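The return of the tabletop pot

For most of the past decade, the electric hot pot was an object that Australian households owned and did not use. It arrived as a wedding gift or was left behind by a departing housemate, and it lived above the refrigerator with the fondue set. Retailers and community kitchens now report that it has come down again, and that it is being used for a good deal more than winter broth.

The Rekia Home Cooking Survey, completed in May, put questions on small appliances to 472 households. Of these, 269 had cooked at the table, as distinct from the stove, at least once in the preceding month. The survey did not ask what they had cooked. Its author, Nazmiye Baysal, regards that as an oversight and intends to correct it in the next edition.

"We had assumed the answer would be soup," she said. "The written comments suggest otherwise. People are steaming corn, poaching eggs for six, and keeping dumplings warm while the second batch is folded. One respondent makes porridge in hers every morning and has not switched on the stove before noon for two years."

The appeal is partly one of space. In the newer apartment buildings, where the kitchen is commonly a single wall of the living room, a pot that can be carried to the table and plugged in there relieves a crowded bench. It also alters the meal. The cook sits down with everybody else, and the food is eaten as it becomes ready.

Itsuki Kudo has taught an evening class in shared-table cooking at the Tunitz Neighbourhood House for four years. His classes begin with the stock, which he prefers to make the day before: dried kelp soaked in cold water, brought slowly towards the simmer and lifted out before it boils. Mushrooms, napa cabbage and firm tofu go in first. Thinly sliced meat is cooked by each diner, a piece at a time, and noodles are held until the end, when the broth has taken on the flavour of everything before them.

Mr Kudo is particular about the order of work. Vegetables are washed and cut before the meat is unwrapped, and raw meat is given its own plate and its own tongs, which do not return to the table once the cooking is finished. He allows 20 minutes for the stock to come up to heat with the lid on, and asks that it be started before guests are seated.

"The lid is the part that people neglect," he said. "They take it off to look, and then they take it off again. Every time, they are waiting longer for their dinner."

Müzeyyen Aksoy, who manages the appliance floor at Coşkun Homewares, advises customers to consider the handles before the capacity. A large pot is of little use to a person who cannot lift it comfortably when it is full, and she encourages shoppers to pick up the display model with both hands. She also recommends models in which the cooking vessel is separate from its heated base, as the vessel can then be washed at the sink while the base is wiped with a damp cloth.

Pots of this general pattern pair a steel upper section with a pale plastic housing, a combination that has changed little across several generations of the appliance.
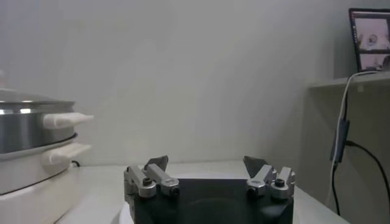
A stainless steel pot with a domed lid on its white base, the two side handles sitting one above the other.

Care is straightforward. The steel should be washed in warm water with ordinary dish detergent and dried with a soft cloth, as water spots show readily on a polished surface. White scale, common in districts with hard water, can be loosened with a weak solution of vinegar, warmed gently and left to stand before rinsing. Steel wool is to be avoided. The base should never be immersed, and the cord should be inspected for wear before each season's use -- a precaution that is easily forgotten with an appliance stored for months at a time.

Placement deserves equal attention. The table should be level and the cord should run away from the seated side, particularly where children are present. Ms Aksoy suggests a heat-resistant mat under any pot used on a painted or lacquered tabletop.

At Tunitz, the final class of each term is a dinner. Participants bring one ingredient apiece, and Mr Kudo brings the stock. Past contributions have included lotus root, fish balls, a bag of silverbeet from a home garden and, on one occasion, a quantity of frozen peas that was received with some reserve.

The peas were cooked in the last of the broth, with rice and a beaten egg. They have since been added to the printed recipe notes for the course.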